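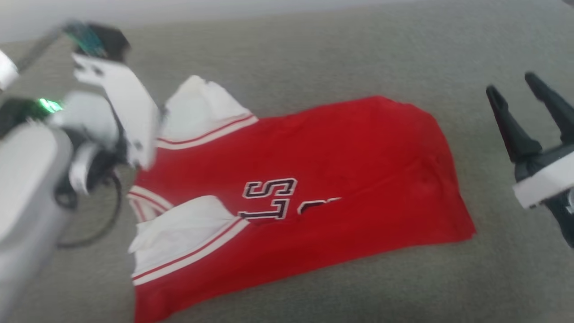

Letska service sheets: radiator and hot water visits

Read this before opening the files. It covers what the records are, how they were typed up and where they go wrong.

What is in the set

The set holds 389 service sheets from domestic heating visits, typed up from paper. They come from 147 properties, so many addresses appear more than once. All of the work was done by Sutherland, a small plumbing and heating firm, and the paper sheets belong to them. Letska is the name of the typed version only.

Visits are of four kinds: yearly boiler service, no heat or hot water, radiator faults, and leaks. Bathroom fitting and outside drains are not included. Quotes that never became a job were left out as well.

Files

visits.csv has one row per sheet.
properties.csv has one row per property.
parts.csv has one row per part fitted, joined to visits by the visit number.
codes.txt lists the short codes used in the fault and action columns.
changes.txt is the change log.

All files are UTF-8 with commas between fields. Free text is in double quotes. An empty field means the engineer left that box blank. It does not mean zero, and it does not mean the check was skipped.

Columns in visits.csv

visit_no: a number given at typing. It has no link to the firm's job numbers.
property_no: matches properties.csv.
month: the month of the visit as a number. Days and years have been removed.
kind: service, noheat, radiator or leak.
pressure_before and pressure_after: system pressure in bar, read from the boiler gauge with the system cold where the engineer noted that it was cold. See known problems.
flow_temp: the flow temperature setting in degrees Celsius as found.
fault: up to three codes, separated by spaces.
action: up to three codes, separated by spaces.
return_visit: Y if the sheet says a second visit is needed, otherwise N.
notes: what the engineer wrote, with names, phone numbers and key safe codes taken out.

Columns in properties.csv

The property file gives type (flat, terrace, semi, detached), number of radiators, boiler type (combi, system, regular) and whether there is a hot water cylinder. Boiler makes and models are not given. The age of the boiler is in bands and comes from the householder in most cases, so treat it as a rough guide.

How it was typed

Sheets were scanned and typed by hand into Keva, a plain form with one screen per sheet. A second person typed every sheet again without seeing the first version. Where the two disagreed, the scan was looked at once more and the clearer reading was kept. If it still could not be read, the field holds the word unclear.

Spelling in the notes has been left as written. "Bled rads", "blead rads" and "rads bled" all turn up. The action code is the same for all three, so use the code if you want to group them.

Known problems

Pressure readings taken with the heating running are mixed in with cold ones. On nearly 30 sheets the engineer wrote "hot" beside the figure, and those rows have it in the notes. There will be others where nothing was written.

The leak code LK2 was used for both radiator valves and pipe joints until October, when it was split into LK2 and LK5. Older rows have not been recoded.

In version 6 the radiator counts for flats were corrected. Towel rails had been counted in some flats and left out in others. They are now left out everywhere. If you have results from an earlier version, run them again.

Customers of this firm are not a fair sample of homes. There are more combis and fewer large houses than you might expect, and very few homes without gas.

What it can be used for

The set was made for testing Stukeo, a tool that suggests which parts to load in the van before a visit. It also suits simple work on short trade notes, such as sorting them by fault.

It should not be used to judge whether a boiler is safe, or to give householders advice. The sheets are not gas safety records and leave out most of what such a record would hold. Please do not try to work out addresses from the notes.

Loading the files

Read visit_no and property_no as text. Both have leading zeros and will not join properly if a spreadsheet has stripped them. The fault column should be split on spaces after loading, and the order of the codes has no meaning.

Corrections

Send the visit number, the column and what you think it should say. Each one is checked against the scan and goes into changes.txt whether or not the row is altered.

Last updated June 10, 2026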